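### 4.2 Where people talk: the coffee break as a source of new words

The richest material in the Hadus corpus came from breaks. We had planned to rely on the sit-down interviews, but the kitchen recordings gave us more new blends per hour than any other setting, and they were a joy to transcribe! Of the 1,154 blended words we logged, well over half were first used within reach of a coffee machine. Marama Tuhiwai, who coded the Costigan recordings, found that speakers often tried out a word there in October and were using it in meetings 7 weeks later.

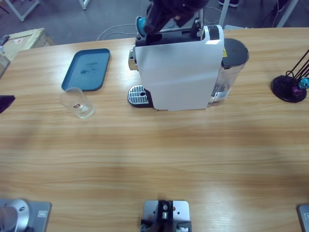
*Figure 2a. A single-serve capsule machine on a wooden table.*

Capsule machines are especially kind to this sort of study. Each cup is made singly, so a short line forms, and people in a line chat. Merrick (in his Plivari fieldwork) called this "waiting talk" - loose, playful, and full of half-finished jokes. We heard the same thing at Leliletti, where one team had built a whole family of words on "sip": *sipdate*, *sipstorm*, and the wonderful *missip*, meaning to walk back to your desk without your drink.

Not every blend lasted. Words with a clear first half did best, and those that needed explaining mostly faded by the next round of recordings. We were delighted to find that borrowed technical terms behaved just like homegrown ones. "Grip," for example, gave us *gripe-grip* (holding on to a complaint) at two separate sites with no contact between them.

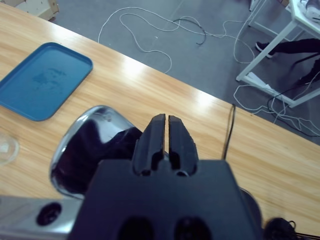

*Figure 2b. A two-fingered gripper, fingers slightly open.*

Section 4.3 looks at how these words travel between teams, using the first 100 blends in order of appearance.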